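Robot cell check after fault, Corkdale bench 2. Checked by Carol Parsons, March 4, 2022

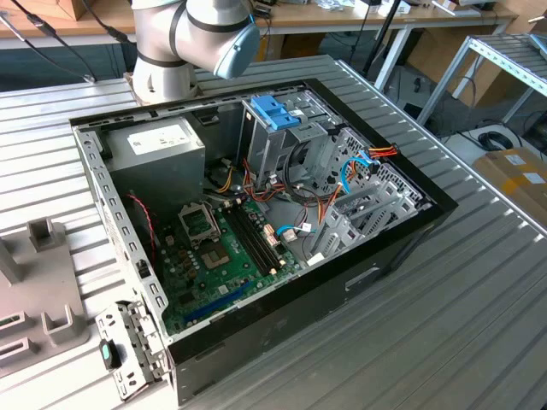
Arm at the bench, PC case on its side with the side panel off.

E-stop cuts arm power: PASS. Tried it twice.

Cause of fault found: NO. Arm stopped partway into a memory swap and threw code 27. Protska says "sensor noise." They said that in August too.

Force limit set: PASS on screen. I'd like to see it measured. Graham says it was, but there's no sheet.

Cables clear of arm path: FAIL. Black cables hang down toward the table. Tie back.

Restart needs a person at the bench: UNCLEAR. Manual says yes, Clive saw it resume alone.

Log saved: PARTIAL. Last 800 lines only.

Result: hold. "Works fine now" is not a repair.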